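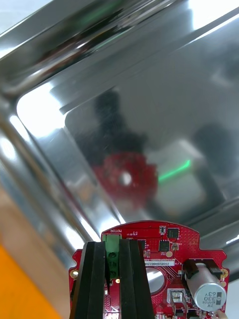
A polished stainless steel tray.

June
By M. Quintana

Small makers should put their prices on the label and leave them there. I have come to this view slowly, after six years of buying from craft fairs and small online shops, and I know plenty of sellers disagree with me.

The usual pattern goes like this. A printed tea towel costs one thing at the Grindcombe summer market, less in the shop's newsletter, and less again if you leave it in your online basket for two days. By then I feel foolish for having bought one at the stall. I also wonder what the towel was worth to begin with.

Livier, which sells linen aprons and table runners, stopped running sales last year. The prices went down a little across the board and have stayed put. I bought an apron in winter and another in spring and paid the same both times. I didn't have to watch for a code. Flesta still sends me over ten discount emails a month, and I now delete them without reading. I like their candles, but I can't remember when I last paid the listed price, and I doubt anyone else can either.

Sellers tell me that sales bring in cash when rent is due. I believe them. A bad month is a bad month, and a quick 10 percent off will move some stock. It also teaches regular customers to wait, and the next bad month comes sooner. The people who pay full price are usually the most loyal ones, and they are the ones who lose out.

There are fair exceptions. Seconds with a crooked seam should cost less. So should the last few pieces of a color that is being dropped. Those are different goods, and a buyer can see why the number changed.

Large chains can play with prices all year because they have room in the markup. A person sewing in a spare bedroom mostly doesn't. If six dollars can come off a notebook every other week, take three off for good and print that on the tag. I would buy more notebooks.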